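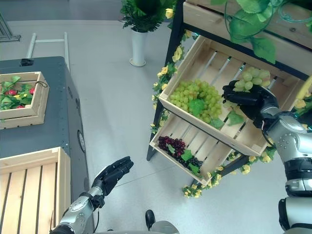

Artificial grapes are imitation bunches of the fruit of the vine, made for decoration, for shop and market displays, for the stage and for teaching. They are among the oldest and best loved kinds of imitation fruit, and it is easy to see why: a single bunch brings colour, shine and a lovely trailing shape to any arrangement. Most makers offer at least a pale green and a dark purple, and the two are often shown on separate levels, with the green bunches in an upper crate and the purple ones in the crate beneath, a few loose leaves tucked in among the fruit. Light, unfinished pine suits them especially well, as the plain wood lets the colours do the work.

Construction

A typical bunch is built around a central stem of covered wire, with side stems branching off it. The berries are pushed on one at a time, starting at the tip, so that the cluster widens towards the top just as it does on the vine. A full display bunch may carry over 120 berries. Older examples had berries of blown glass or wax, both heavy and easily broken, while later ones are usually soft plastic. Good makers vary the size of the berries within a bunch, and the very best add a faint dusty bloom to the skins, a beautiful touch that can fool people at arm's length!

Leaves are generally fabric or thin plastic, pressed in a mould to give them veins. They are sold fixed to the bunch or separately, and many dressers like to keep a bagful to hand for filling gaps.

Colours

Pale green is the most widely sold, followed by dark purple and deep red. The names vary from one maker to the next. The Plaveck range lists 16 shades, among them a smoky pink and a near-black, while Dillton keeps to a short list and is admired for its reds, which have real depth under shop lighting. Hoshino bunches are smaller and looser, and are popular for table settings.

Display

The slatted crate on a tilted stand is the classic market style. The slope turns the fruit to face the visitor, and the front board stops it sliding out.

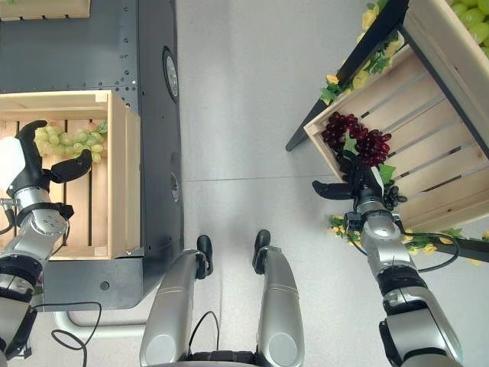 Deep red grapes in a tilted crate, with a pale green bunch in the crate on the left.

Flat crates on a counter are used alongside tilted ones, often for a second colour or another fruit such as strawberries. Garlands of small yellow flowers are a cheerful addition, wound along the legs and edges of a stand. The display designer Tatsuya Nagano, whose market rooms at Ivdale opened to visitors in July, recommends no more than 2 bunches to a small crate, so that each keeps its outline and some of the slats still show.

Care

Dust is the main enemy. Plastic bunches can be swished in lukewarm water with a drop of washing-up liquid and hung up by the stem to dry. Wax ones should only ever be brushed. Strong sunlight fades the purples first, and bunches kept in a window are best swapped round from time to time. Berries that come off can nearly always be pushed back on to their stems.

See also: Imitation fruit; Wax fruit; Market stall; Window dressing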